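Most school fundraisers I've seen raise less than people think. This is how to run a sponsored read at an elementary school without fooling yourself about the money. Ours, at Midau Elementary, showed 2294 dollars in pledges. Whether a pledge is money is another matter.

## 1. Pick one goal and put a price on it

"Supporting the library" is too vague. Ask for a written quote first. We wanted new shelves, and the quote from Stekitz was 1014 dollars with delivery. Print that number on the sponsor form.

Be wary of fundraising companies at this stage. Gutton offered us free posters and prize packs, then wanted a share of everything we took in. Read the last page of any offer like that. 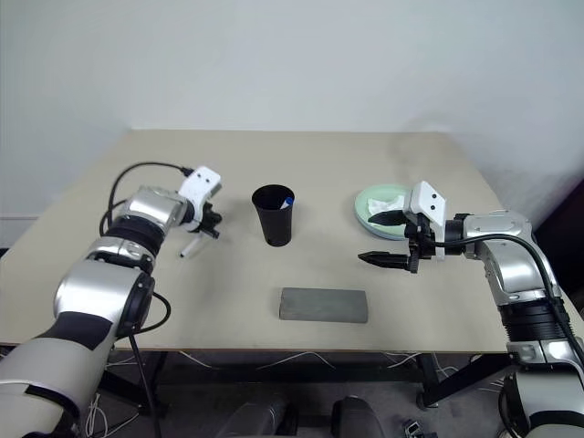 ## 2. Keep the form short

One side of paper is plenty:

- child's name and room
- sponsor's name
- flat amount, paid up front if possible
- date the money is due back

I don't trust per-page pledges. A grandparent who signs up for a dime a page may not be happy when the bill comes, and you can't check the pages anyway. Flat amounts are dull but they get paid.

## 3. Run it for 2 weeks, no longer

We picked the first half of March. A month sounds generous, but forms get lost and teachers get tired of asking. Send one reminder at the halfway point and one the day before the end.

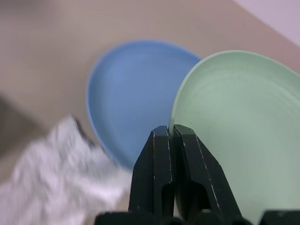 Skip the prizes for top earners too. They mostly reward kids with a lot of relatives, and the other kids notice. If you must have a reward, make it for the whole school - an extra recess costs you nothing.

## 4. Collect and count

Have two adults open the envelopes together and sign the total for each room. Allow 5 school days for late money, then stop chasing. Report what came in, with the pledge figure next to it if you're brave.
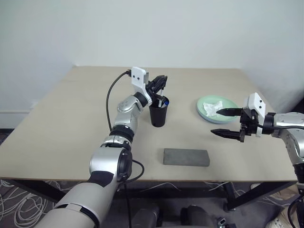
Ferreira Elementary wrote back after reading a draft of this to say that per-page pledges worked fine there, as long as the form had a line for a maximum. Maybe so. I'd still want to see their pledge total beside what they banked.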